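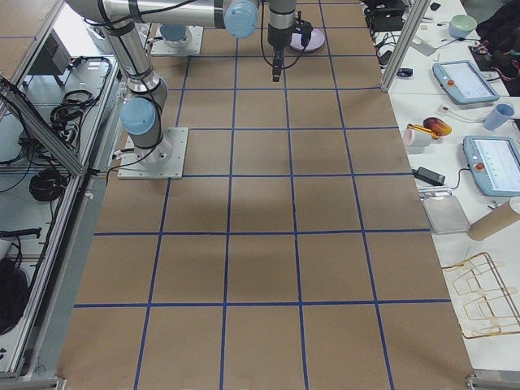

The night packing lead at Palari wrote to the list:

> We have been told that the packing line here will get two arms before
> the end of the year, and that the same six people will stay on the
> shift. What I can't get out of anybody is what those six people will
> be doing. The vendor's sheet says "supervision and exception
> handling." My crew reads that as standing next to a machine until it
> stops. Can somebody who has been through it tell me what the job looks
> like by the second month? Also, who decides the pace once the arms are
> in? At present we slow down when the cartons come in bad, and there
> is no form for that. We just do it.

I can answer for our site only. We are a contract packer, mixed household goods, and the cell came in under the Trurkerard project with Piller doing the integration.

Taking the second question first. The pace is set in the recipe, and the recipe belongs to whoever has the login. With us that was the process engineer for the first months, which meant that a packer who saw bad cartons coming had to call someone who was not on the floor. The line stopped a good deal more than it should have. In July we got the rule changed so that any trained operator can take the speed down to 70 percent from the teach pendant without calling. Going back up takes a second sign-off. Get this in writing before the arms are bolted down. It is much harder to get afterward, when the throughput figure has already been put on a slide.

On what people do all day. Our cell is two arms on one table, cardboard over the top, marked off in squares with blue tape, five across and seven deep. The squares are how we talk about placement. An operator reports a miss as column and row, and the handover sheet uses the same numbers. Before the cell, a packer's work was nearly all hand work. Now it splits into these:

Staging. Picking out the items for the next run and putting them within reach of the cell. Mixed goods are slow to stage. A cup that has rolled on its side is a different pick from a cup standing up, and somebody has to decide whether to set it straight or leave it for the arm to try.

Watching and stopping. There are two pendants at our cell, each with its own red stop. Agree on where they are put down. Ours live on the white side table with the goods, and I would prefer hooks, as things get piled up there and you end up reaching past a wire rack. I have a request in for hooks.

Retaping and re-covering. Nobody budgets hours for this. When the cardboard is changed the tape grid has to be laid again and checked against the taught points.

Writing up. Every stop gets a line. It takes longer than the stop in most cases.

The hand work that remains is the awkward part of the old hand work. Soft bags, anything with a loose cable, anything flat. So the easy picks that used to give people's wrists a rest between the hard ones are gone, and we had complaints about that inside of six weeks. We now rotate every 2 hours between the cell and the hand bench - it was a full half shift before, and that was too long at either station.

Pay grade is the other thing to raise. "Exception handling" was written into our job description with no change of grade. The Degefa site argued that pendant work is a setter's task and got it graded as such for the operators who had done the course. We argued it late and got a partial result, an allowance per shift while assigned to the cell. It does not count toward overtime.

If you can get only one item from Piller at commissioning, ask for the stop log in a format your own people can open. Ours came as a file that needed their viewer, and for the first stretch the only party who could say why the line had stopped was the party that sold it.

I can send our handover sheet and the wording of the speed rule off list. The sheet has our station codes on it, so you will need to put in your own.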